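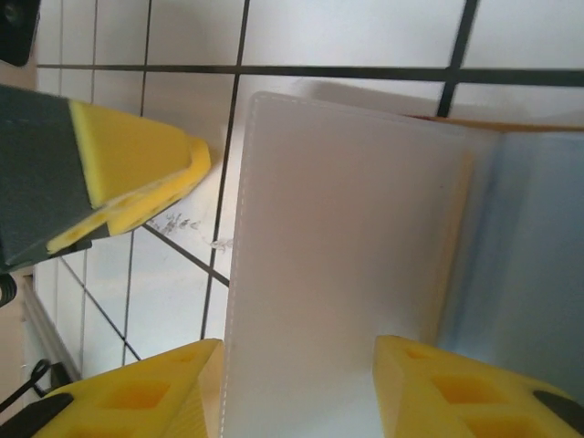
Hi all, I made it to the Derkside open day after all, and since Lena asked for a report I'm sending it to everybody. Pronda had their two-arm table running when I walked in, and I ended up staying there for most of the afternoon (sorry, rest of the building). I'd pictured big orange factory arms behind a fence, so a tabletop thing threw me a bit. The fingertips are what I kept looking at! They're bright yellow with rows of little cutouts, almost like a lattice, and you can get a frosted plastic container between two of them so close on each side that I wanted to reach in and help. I asked what the cutouts were for and got a long answer about how the fingers bend, which I only half followed.

Lena Jabłońska wrote:
> Is anybody going to the Derkside open day? I can't get away in March
> but I'd love to hear whether the Pronda demo is worth the drive. Last
> time I saw a robot demo it was a video on a loop and a bowl of mints.
> Mostly I want to know:
> - do the arms run live, or do you just get slides?
> - can they handle anything soft or floppy?
> - how long is the line?
> Pictures please, if they let you take any.
> Lena

Okay, in order. Yes, it's live. There's a short talk first, maybe a little heavy on the company history, and then they let you up to the table 12 people at a time. I got in with the second bunch and then just sort of didn't leave. A person works the arms for part of the session, and after that they switch over to the program they've been training, which they call Cai. They said Cai had learned from 1383 practice runs so far. I don't know if that's a lot. The man next to me seemed to think it was not very many, and he and the presenter had a friendly argument about it that ate up a good chunk of our turn. 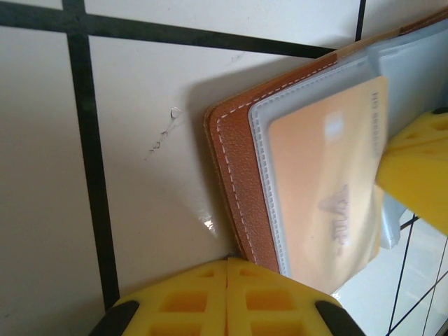 Soft and floppy was the part I wanted to see too, and this is where it got fun. They're working with everyday stuff, pocket and desk things mostly, and the wallet was the hardest one by far. It's brown pebbled leather with white stitching, and it has a clear card sleeve with an orange card in it, so you've got something stiff inside something slippery on top of something that folds whenever it feels like it. With a person driving, it went pretty well. With Cai it took several tries, and on one of them the whole wallet went skating off sideways and we all said "ohhh" together. I liked that they left it in the program and didn't swap it for something easy. The presenter said a new wallet is a whole different problem for it, even one that's nearly the same size.

The line was fine when I got there and awful by 3 o'clock. The sign-in sheet was up to 152 when I left, so go early if they do it again.
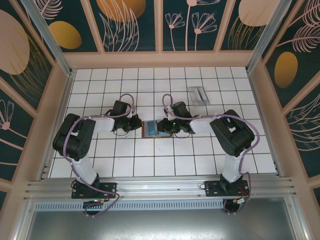 The Pronda table, both arms reaching in toward the middle.

I'm completely in love with the leafy walls around that table, by the way. Dark green with pink flowers - I asked where they got the pattern and the presenter had no idea.

Oh, and there was a Nikico stand by the coffee, but their demo was down for lunch and I never made it back. If anybody on the list did see it, please write in! Lena, I have a spare copy of the Pronda handout, so send me your address and I'll put it in the mail.

Chunhua Qiu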